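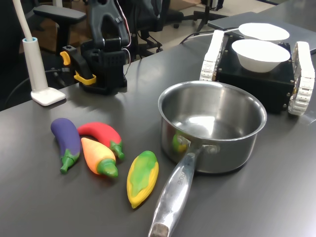 How many demos do you need before an arm can put toy food in a pot by itself?
Depends on how much you move stuff between demos. If every item starts in the same spot, 50 is plenty and the policy is useless. If you shuffle positions every time, plan on 300 and then go look at where it fails.

Thread: Kinesthetic vs teleop for tabletop pick and place
Posted in: Teaching & Demonstration

brackish_tom
Original poster
2020-10-10

ok so quick one, typing between runs. Task is put veg in saucepan, then (later) veg in bowls. Four toy veggies. I've been using leader/follower teleop, me on the leader arm, follower does the grabbing. My coworker wants to scrap all of it and go kinesthetic, meaning just grab the arm and drag it thru the motion.

His reasons: faster, no lag, you feel the contact
My reasons: your hands are in every camera view, and the arm never looks like that at run time

Who's right. Also has anyone got a decent gain setting for Ukex grippers, mine chatters when it closes on anything hard.

solderwick
Teleop. Done.

Hands in view killed our first set. Trained on it two days, policy kept waiting at the start pose. Pretty sure it was waiting for an arm with a sleeve on it to show up.

mohit_rawat
I'm going to disagree a little. We did kinesthetic for a drawer task at Henao and it was fine, but the trick is you replay. Drag the arm once, record joint angles only, no video. Put everything back where it was. Then play the trajectory back with cameras on and nobody touching it. Now your images are clean.

Yes it doubles the time. But the motions are so much smoother. My teleop demos look like somebody defusing a bomb.

brackish_tom
"Put everything back where it was" is doing a LOT of work there. Corn rolls. Eggplant rolls worse.

mohit_rawat
Masking tape. Little L shapes on the table, peel them up before the replay.
- Mohit Rawat

gearlash
tape method works for like ten demos then you get lazy and you're a centimeter off and the replay pushes the pepper instead of grabbing it. and you keep it bc you're tired. ask me how I know

teleop, and get better at teleop. first 100 of mine were garbage, threw them out, the next ones were good. its a skill like anything

pdx_lena
Can I ask a dumb one, why does smoothness matter so much? I'm new, on a Jorkow kit, been at it since February. My demos are jerky and it still kinda works.

gearlash
not dumb. the policy copies pauses. if you stop over the pot for a second to think, at that instant the picture isn't changing and the action is "do nothing". enough of those and it learns to hover over the pot forever

pdx_lena
omg it hovers. it does exactly that. I thought it was a network issue

solderwick
Trim the pauses in post. Anything where joint velocity is under your threshold for more than 7 frames, cut down. Leave the gripper closing part alone tho!! That one looks like a pause and isnt. I cut those once and the thing would swoop down, not grab, and swoop back up very confident.

harrow_n
Different angle. Nobody has mentioned the saucepan itself. Shiny steel is awful. Lights bounce around inside, the toys reflect in the wall of it, and the highlights shift when anything moves near it. Our success rate went up just from swapping to a matte enamel pot.

brackish_tom
Can't swap, the pan is part of the spec. Customer side wants steel.

harrow_n
Then vary the lighting while you collect. Overheads on, overheads off, desk lamp left, desk lamp right. And rotate the handle. If the handle always points the same way your policy will use it like a compass.

mohit_rawat
+1 on handle. Also the order of the veggies. If you always pick corn first it will stand there when there's no corn.

brackish_tom
oh no. I always pick corn first. It's closest to the pot.

How many do I redo

mohit_rawat
How many have you got?

brackish_tom
1502

gearlash
oof

solderwick
Don't redo them. Keep em, add new ones with random order and weight the new ones higher in sampling. Write the order on index cards, shuffle, pull a card before each demo. Takes the decision away from you, cause you are NOT random, you just think you are.

kettle_row
Jumping in from the other side. I don't think either method is the real question. We ran both at Prindelby on a sorting job, same operator, and what mattered was recoveries. As in, demos where you deliberately miss, then fix it. Grab the chili by the tip, it slips, go back and get it. Clean demos only teach it what to do when nothing's gone wrong.

And this is where teleop wins imo. You can't really do a slip and recover with drag and replay, the slip goes different the second time.

mohit_rawat
Ok that's a fair point and I don't have a comeback. Replay falls apart for recoveries. I'd still drag for anything with long contact, drawers, lids, wiping. You feel force with your own hand.

gearlash
agree w that split actualy. drag for contact, teleop for pick and place

kettle_row
I don't agree about wiping but thats another thread.

pdx_lena
how do you do recoveries without it learning to drop things on purpose?

kettle_row
Start recording after the mistake. Fumble it with the recorder off, stop, hit record, then fix it. The miss never goes into the data, only the fix. About a fifth of our set was like that.

harrow_n
We leave the miss in and mask the loss on those frames. Same result, more bookkeeping. Kettle's way is easier if you're solo.

brackish_tom
ok this is great. Plan:

staying with teleop
index cards for order
spin the handle every demo
lamp left / right / off
recoveries, record after the fumble
keep the old set, weight it down

Coworker says fine but he gets to drag for the lid task. Deal.

Still nobody on the Ukex chatter??

solderwick
lower P, and put a small deadband on the close command. Mine was hunting between two ticks. Also check the leader side, if your trigger pot is noisy the follower copies the noise, it isn't the gripper at all

brackish_tom
it was the trigger. Logged it, jumping all over with my finger completely still. Swapping the pot tonight

pdx_lena
trimmed my pauses and retrained btw. hovers less. still misses the pot on the left side, so I guess more demos on the left

gearlash
more demos on the left. and stop at 3000, past that I only ever got slower training

kettle_row
Depends on the task, I'd keep going if it's still missing in new places.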